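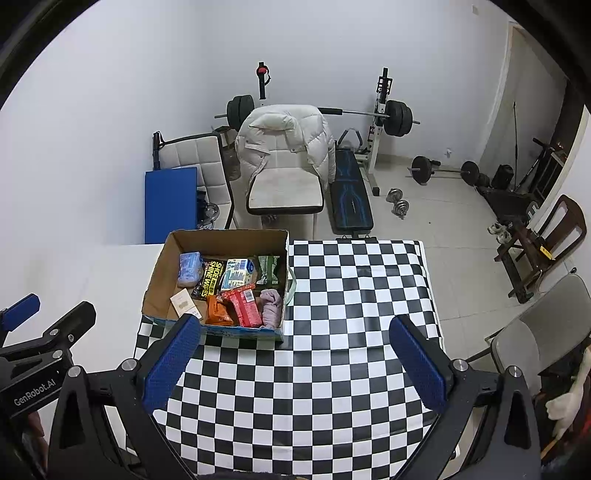
Page 7

## 3. Collecting the demonstrations

Our task for the Clernside project was packing and unpacking a small cardboard box. We chose to show the task by hand, using a gripper held by the person doing it, and to keep remote control for a short comparison at the end.

The box stands on a checkerboard mat on a white table. It holds mixed household goods: a packet of shoe shine wipes, a small carton, wrapped packages, a folded pink cloth. The cloth and the bags change shape when the fingers close on them. The carton does not, and we expected it to be the easy one.

### 3.1 Procedure

One demonstration is one item moved, either into the box or out of it. The operator starts with the fingers open and pointing toward the table, moves in, closes, lifts, places and backs off. We asked operators to move slowly near the flaps – most bad takes came from touching them.

We planned 1,000 demonstrations and recorded 832. After checking, 358 were dropped, mainly for flap contact or for an item that slipped before it was placed. Training used the rest.

### 3.2 Remote control

The remote set was recorded with the Skestus arm and a joystick. It has 300 demonstrations of the same task. They took much longer per item, and operators paused often to judge depth. The hand-held takes are smoother but vary more from one person to the next.

### 3.3 Problems

- Soft items were often gripped by one corner and swung on the way up.
- Operators got faster through a session – the late takes do not match the early ones.
- Our labels for "placed" and "dropped" were not agreed until December, so the first batch was labeled twice.

Results for both sets are in Section 4.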